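## Otholm Remote Demonstration Kit

The Otholm kit allows an operator to show a robot arm how to pick items from an open bin. The operator moves the Baek hand controller, the arm follows, and each attempt is stored as one demonstration.

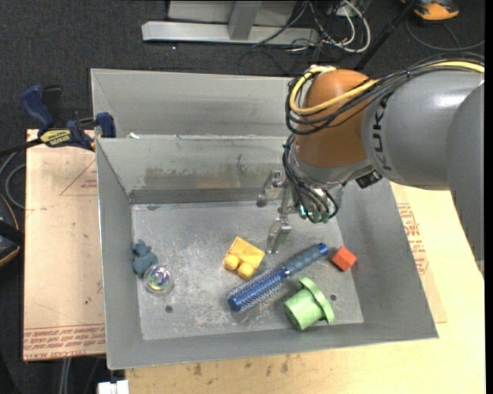 Clillon recommends 100 demonstrations per task – mixed shapes should be included from the first session. Training at our Wultlow site takes 15 hours. Price: £2,970, excluding the arm.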